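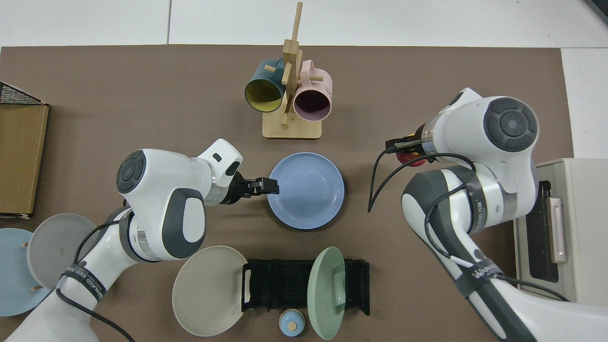 4.2 Contact tone and repayment

Collection agencies often claim that a warmer tone brings in more money. The claim is repeated in sales decks and on agency websites, usually with no comparison group. We looked at account records from two agencies, Runance and Gimness, over a follow-up period of 8 months. Both had moved to what they call a client-first script.

Runance reported a clear rise in kept payment plans after the change. We are not convinced. The agency dropped its oldest accounts in the same quarter, and old accounts rarely pay under any script.

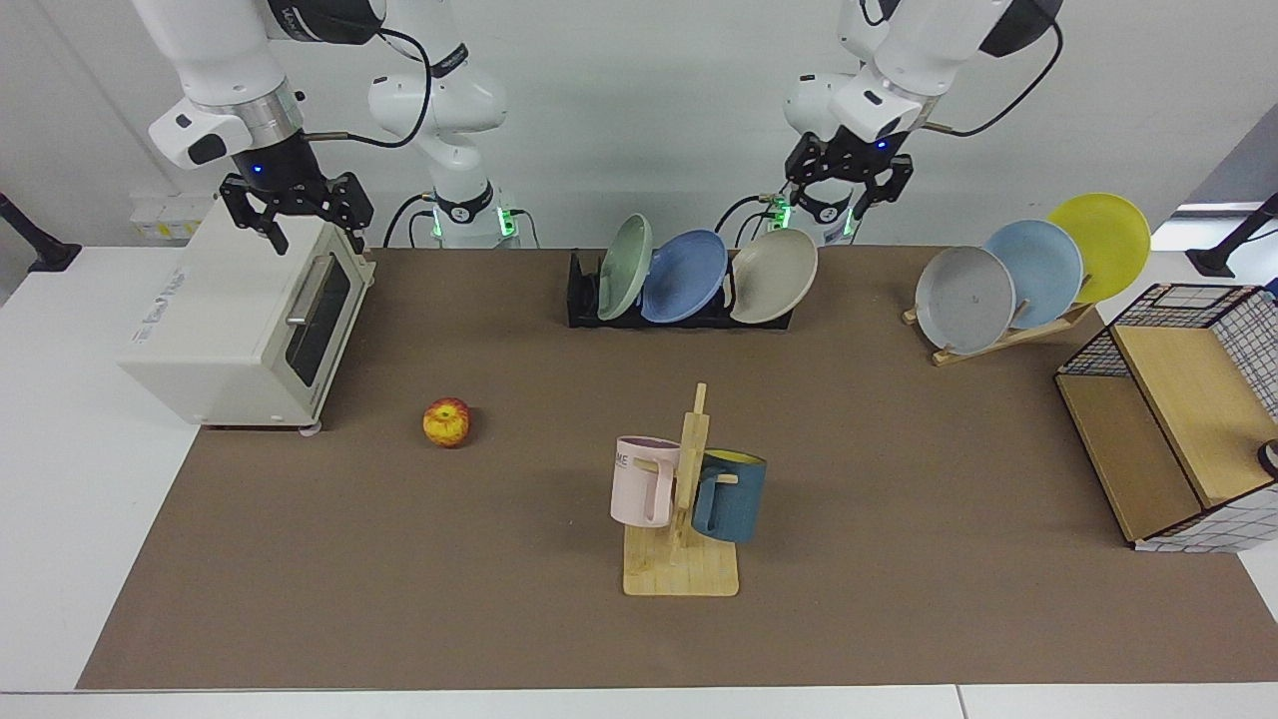

Once those accounts are put back in, most of the gain goes away. Gimness kept its mix of accounts steady, but it also began to offer smaller first payments, so tone and terms cannot be told apart. Szabó makes a similar point about medical debt, though from only 50 files.

Staff ratings of "rapport" are weaker still. At Gimness, supervisors scored calls on a scale from 1 to 7 and knew which calls had ended in payment. Ese Ojo rescored a subset without that knowledge, and the link between rapport and payment was faint.
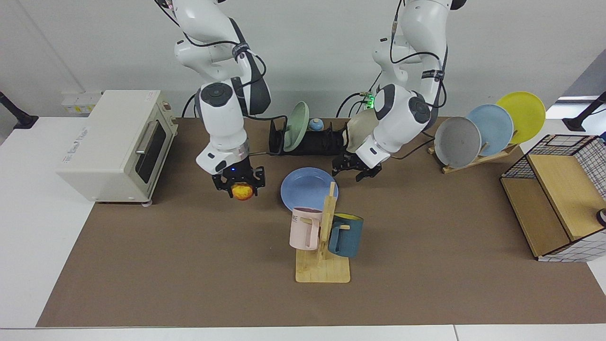
Figure 3. Two-arm tabletop setup; one gripper holds a small round fruit, the other is open.

We therefore treat the Kideck estimate, which pools both agencies, as an upper limit.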